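Handheld gripper pair – right jaw creeping open under load, what are you all doing for upkeep?

toon_v
Two-hand set, head cam plus a cam on each gripper. Been on locker work all week, clothes in and out of compartments. Right one holds fine on stiff stuff but on soft fabric the jaw eases open after 30 cycles, sometimes less. Cleaned the pads, reseated the cable, no change. Marker cube is solid, green light on.

Flundberg manual says check the pads every 70 hours and thats it. Nothing on the linkage. Stuff from the locker work:

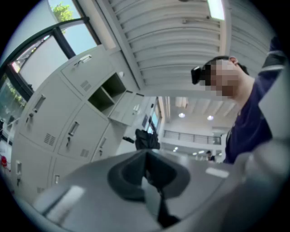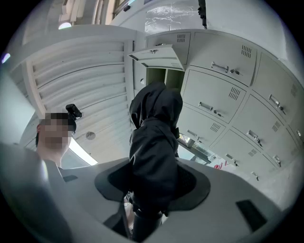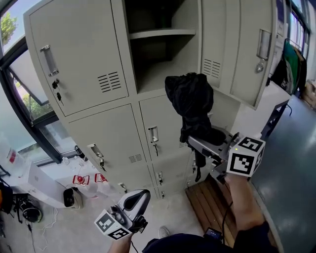

Trigger feel is the same start to finish so I dont think its my hand. Anyone had the housing open on one of these?

nelli_vuorinen
Had mine open in October. Pivot screw, 9 times out of ten. Blue threadlocker, small dab, leave it overnight.

peeters_bench
disagree, pads. Wiping does nothing once they glaze. Scuff with fine paper or swap them. I swap every 3 weeks and never touch the screw

nelli_vuorinen
Glazed pads slip. He said the jaw opens. Different fault

peeters_bench
looks the same from the cam. fabric slides, you think it opened

toon_v
Fair. Marked the jaw with tape this morning to check. It does open, a hair, not much. Pads look shiny too tho

sunee_l
Do both then. And look at the cable where it runs down past your arm – if it pulls on the housing when you reach for the top row you get the same creep. I clip mine at the elbow with slack above.

Also recalibrate after you touch the screw. Skipped it once on the Taro set, closed width was off in every log til I noticed.

toon_v
Ok. Screw first, then cable clip, pads last so I know which one did it. What torque on the screw??

nelli_vuorinen
No spec that I ever found. Snug, then back it off til the jaw swings free by hand with power off. Dont crank it, the boss is plastic on mine

peeters_bench
still pads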